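Prusance 30 Trace Sampling Kit
Manufacturer: Natix
Category: Checkpoint and site search equipment

The Prusance 30 is a hand-carried kit for collecting explosive trace samples at checkpoints, vehicle search lanes and cleared buildings. It holds the swabs, wands, gloves and sample sleeves a two-person search team needs for one shift. The kit does not analyze samples. Swabs are read on a separate desktop or handheld detector.

Contents
30 swabs, individually sealed
18 sample sleeves with tear-off number tabs
7 blank control swabs
2 sampling wands, fixed head
Nitrile gloves, sizes M and L
Log pad and pencil
Carry case with shoulder strap

Swabs are cut to the Fogh pattern and fit any detector with a Fogh-type inlet. Detectors with a round inlet need the Brirkumico adapter plate, part 229, sold separately. Check the inlet before ordering. Opened swab packs cannot be returned. 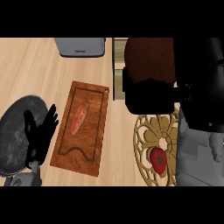
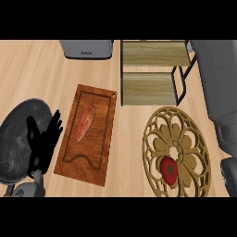

Sampling method depends on the surface. Smooth metal and glass take one pass in one direction at light pressure. Fabric webbing, seat covers and pack straps take two passes, the second at a right angle to the first. On wood, work along the grain and lift the wand at each joint or edge. Objects resting on a surface are logged as separate items with their own swabs, so the reddish-brown cutting board in the first picture would have a different sleeve number from the pale wood under it. Change gloves between items.

Run a blank control swab at the start of the shift and again after any positive reading. If the blank alarms, clean the wand head and repeat with a fresh blank. Two alarms in a row mean the wand should be taken out of use until it has been washed and dried.

Storage
Keep the case closed and away from fuel, solvents and weapon cleaning kits. Do not store used and unused swabs in the same compartment. The lid pocket is for filled sleeves only.

Training
A half-day user course is available at the unit's own location. The instructor is Chelsea Rudd. Course places are booked with the equipment order. The July course list is full.

Ordering
Refill packs contain swabs, blanks, sleeves and gloves. Wands are ordered singly. An end-user statement is required with the first order from any new unit or agency. Repeat orders go through on the original statement unless the delivery address has changed.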